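Chapter 4
Reading the Grain

In this chapter you will
learn why boards from the same log can look so different
tell straight grain from looped grain at a glance
pick the right direction to sand, wipe and plane
keep a grain notebook

Put down your pencil for a minute and look at whatever you are leaning on. If it is wood, you have a page of history under your elbows, and you are about to learn how to read it! Most of us spend years eating, writing and drumming our fingers on tables without once following a single line from one end to the other. Try it now. Pick a line near the edge, put a fingertip on it, and go. Does it run straight? Does it bend, or fade, or meet another line coming back the other way?

Every one of those lines began as growth. In places with a warm season and a cold one, a tree adds a layer of new wood each year just beneath its bark. The wood it makes early in the season is often paler and more open. The wood it makes later, say in August, is often darker and denser. Cut across the trunk and you see the layers as rings. Cut along the trunk and the same layers turn into stripes, and this is where the fun starts, as a saw can meet those layers at any angle it likes.

When the saw meets the layers nearly head-on, the stripes come out narrow and close together. When it only skims them, each layer is stretched across the face of the board, and the stripes spread into broad bands. A saw that passes through the outside of a curving layer can leave long nested shapes, one inside the next, a bit like the contour lines of a hill on a map. Woodworkers call this cathedral grain, and once you know the name you will find it on doors, shelves and chair seats everywhere you go.
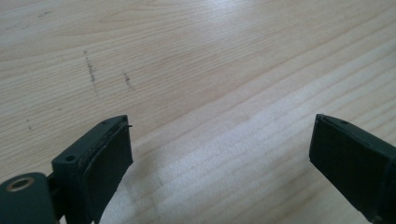 Figure 4.1 Grain on a light wooden tabletop. Compare the thin, close lines at upper left with the broad bands at right, and find the narrow nested loops near the top.

How can one surface hold thin lines, wide bands and loops all together? Remember that a tree is never a perfect cylinder. It leans, it swells, it grows around its own branches. A flat cut through such a lively shape is bound to cross the layers at a changing angle, and the pattern changes with it. Color shifts too, though you need to be careful here. A grayish-white patch on a tabletop may be nothing more than light bouncing off it. Move your head and see if the patch moves with you. If it does, leave it out of your drawing!

Stuart Ackroyd, who taught the bench course on which this chapter is based, had his students draw a tabletop before they were allowed to touch a plane. His own notebooks hold 373 of these drawings, the earliest made from a kitchen table dated 1847 on its underside. He liked to turn a finished drawing upside down and ask which way the lines were climbing. It is a harder question than it sounds, and a good one to try on Figure 4.1.

Direction matters for practical reasons as well. Sand along the grain and the fine scratches hide among the lines. Sand across it and every scratch shows. A plane pushed against rising grain can lift the fibers and tear them, so we will spend most of Section 4.2 learning to spot the rise before the blade gets there.

Before you go on
Choose a wooden surface at home or in the shop. Lay a sheet of thin paper over a part you like, rub it gently with the side of a soft pencil, and see how much of the pattern comes through. Smooth finishes give a faint rubbing, so if yours is blank, draw the lines by eye. Mark the closest lines with a C and the widest bands with a W. Keep the sheet in your notebook; you will need it for the exercise on page 132.

4.1 From Log to Board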